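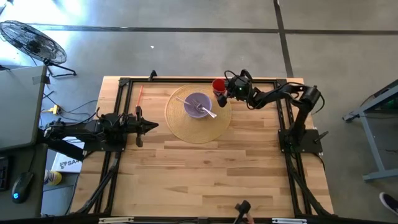
A round woven mat with a bowl, a fork and a cup.

Does the Table Need a Mat? And Other Fair Questions About Setting Places

Somebody has probably told you to set the table. Somebody has probably also told you that you did it wrong. The fork goes on the left! The cup goes up there! Why did you put it like that?

Good question to throw right back. Why does it go there? Who decided? Grown-ups are often very sure about table rules and not very sure about the reasons. So let's take the rules one by one and poke them.

Claim 1: A placemat protects the table.

Partly true. It depends on the mat.

Look at the round mat in the picture. It is woven, and the weaving goes around and around in rings, a bit like ripples in a pond. A woven mat is good at some jobs. If you drag a bowl over it, the bottom of the bowl rubs on the mat and the table doesn't get scratched. Crumbs land on the mat, and you can carry the whole thing to the trash and shake it.

Now try spilling water. (Ask first, and use a spoonful, please.) Weaving has gaps. You can find them with your fingertip. Water finds them too. A smooth plastic mat would hold that puddle on top until you wiped it up, but a woven one may let it through to the table underneath. So if anyone tells you a mat stops spills, ask which kind of mat they mean.

Claim 2: Wood tables are one big slice of tree.

Some are. Most aren't, and the one in our picture isn't. Its top is made of narrow strips side by side, some pale like cream, some the color of honey, some darker brown. This is called butcher block. The strips are called staves, which is a good word to know if you like to win word games.

Why bother with strips? Wood swells a little when the air is damp and shrinks a little when the air is dry. A very wide board can bend as it does this. With many narrow pieces glued together, the pulling and pushing gets shared out, and the top has a better chance of staying flat. A better chance, mind you. Butcher block can still warp if people leave wet things on it, so back we go to wiping up spills.

Claim 3: The fork must go on the left.

Must it? Nothing bad happens to a fork on the right. The left side is a custom, which means a lot of people agreed to do it the same way and kept on doing it. Customs can be handy. When you sit down at a strange table, you know which fork is yours. But a custom isn't a law of nature like gravity.

And plenty of people don't follow it. In the picture, the fork is in the bowl with its tines down inside and its handle sticking out past the rim, and another utensil with a slim, pale handle leans out the other side. Lots of families carry things to the table like this, all in the bowl, one trip. You will meet people who say it's lazy. I say it saves a walk -- but do pick things up by the handles, so that your fingers stay off the parts that go in somebody's mouth.

Claim 4: The cup goes at the top right.

This one has a reason that nearly holds up. More people are right-handed than left-handed, so a cup on the right is easy for most of them to reach. At the top, it is out of the way of elbows. The red cup in the picture is up and to the right of the bowl, near the edge of the mat.

But what if you're left-handed? Then the rule was not made with you in mind, and you'll be reaching across your own food. Move the cup. If a grown-up objects, explain about elbows.

Claim 5: Food tastes different from a different color bowl.

I didn't believe this when I first heard it, and I'm still not sure. Some scientists have tested it, and some of them did find that color changed what people said about their food. What people say about food and how it tastes are not quite the same thing, though. You could try it at home. Put the same cereal in two bowls, one purple and one any color you like, and ask your family which tastes sweeter. Don't tell them it's the same cereal. Then ask them again tomorrow with the bowls swapped. If they change their minds, what would you believe?

One family won't prove anything, by the way. Try asking 20 people, or 33 if you have a very large class, and write down every answer, even the ones that spoil your idea.

Words to keep

Stave: a narrow strip of wood.
Tines: the pointy parts of a fork.
Rim: the top edge of a bowl or cup.
Custom: something people do because people around them do it.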